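Cell 2 notebook, May, open day

Visitors in from 10:00, groups of up to 18. Dexter Wojcik on the pendant, me talking. Demo is the mini basketball hoop on the green mat, ball released from the gripper over the rim. Program is the Ritino one from last year with new approach points.
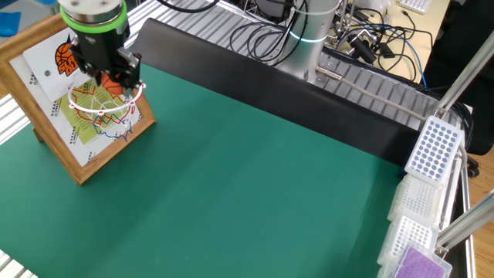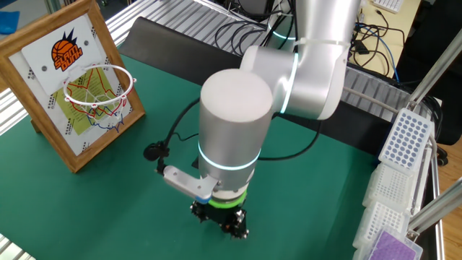 1. Setup
Hoop position taught again before the first group. The tilt of the wooden frame matters more than I had written down in April: a small change at the foot moves the rim well off the taught point. Marked the feet with tape after lunch. Release height now 50 mm above the rim, speed 400 mm/s on the approach and slower for the last stretch.

2. Questions from visitors
Kwon group wanted to know if the arm sees the hoop. Told them no, fixed points in this program – vision is a separate job. Edel people asked about cycle time and stop distance. Did not have the stop distance to hand; Dexter to look it up and mail it. The Grerkomberg school class mostly wanted to throw the ball themselves.

3. To do
Tie back the black cables at the base.
Print the point list and keep it in the cell folder.
Save today's program under a new name before anyone edits it.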